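Honeylyn Bautista @honeylynlistens
March 11, 2024

The new Hakine single is out and I have had it on repeat since breakfast!! It's called "Vedatine" and I need to talk about it for a bit, so, thread.

If you only know Hakine from the piano ballads, brace yourself a little. The drums come in before she does. Then the bass drops out completely for the first verse and it's just her and this dry little guitar part, and I got goosebumps on the bus.

Kyrylo Semeniuk produced it (he also did "Bustis," the one everybody put on their summer playlists). You can hear him all over the bridge — he loves stacking the same voice up to 4 times and then panning one of them way off to the side. Headphones please!
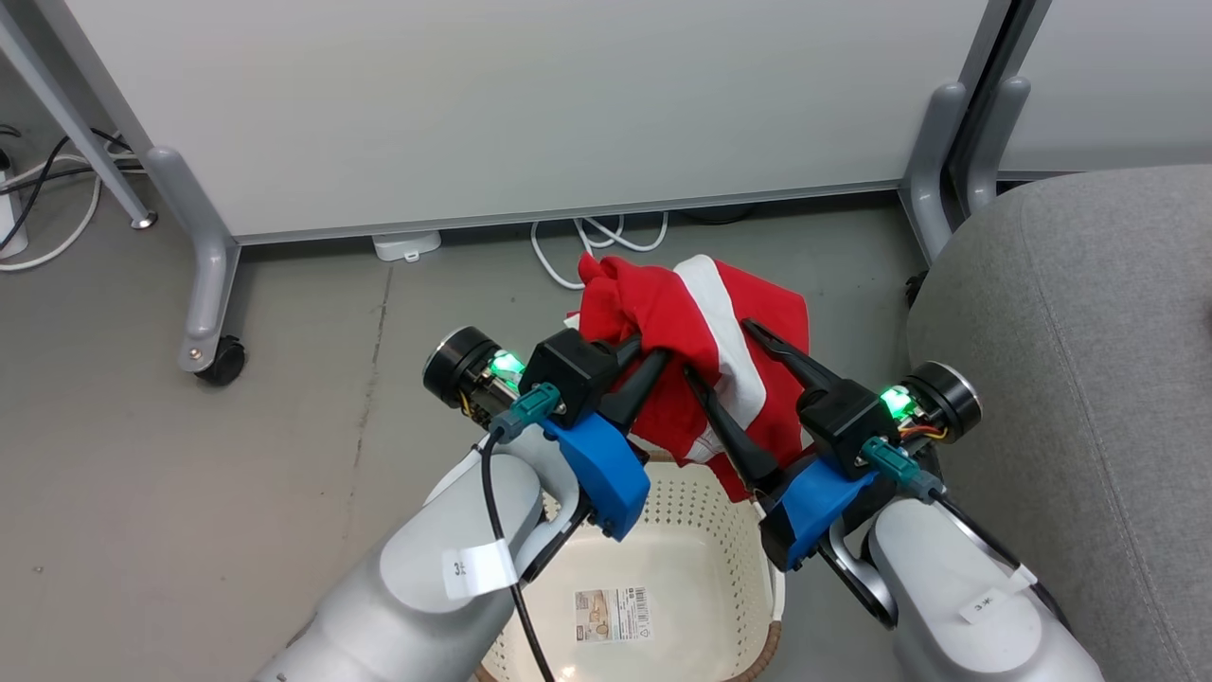

Laundry basket, something red.

The lyrics are about moving back to the town you grew up in and finding out your old bus route has a new number. That's really the whole song. She gets a full chorus out of a bus number and I believed every word of it.

My favorite line is the one right before the last chorus where she almost talks it. I've seen a few people hearing "wait" and a few hearing "late." I'm team "wait," and the lyric sheet isn't up yet, so I get to stay team "wait" for now.

The B-side is a live take of "Bustis" from the Gatchalian show last August. I was at that show!! Way up in the back, but still. She slowed the second verse way down and the crowd went so quiet you can hear someone cough on the recording. (Wasn't me. I think.) 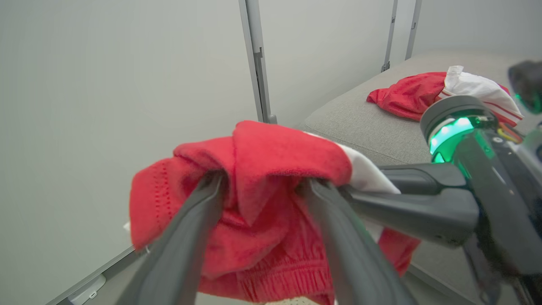 Page 2 of 3

OK, practical stuff for anyone asking in the replies. It's digital only for now. There's a 7-inch coming, limited to 2,071 copies, and the shop hasn't said when orders open. I'll post when I see it.

No word on an album. Semeniuk said in a radio chat that they have "more songs than we know what to do with," so make of that what you will — I'm making a LOT of it.

Someone asked where to start with her older stuff. Start with "Bustis," then go back to the first EP and play it in order. The middle track is slow, stick with it, the ending is gorgeous with those horns.

Also the single cover is a hand-drawn bus ticket and I want it on a shirt.

Going back in for another listen. Tell me if you're hearing "wait" or "late"!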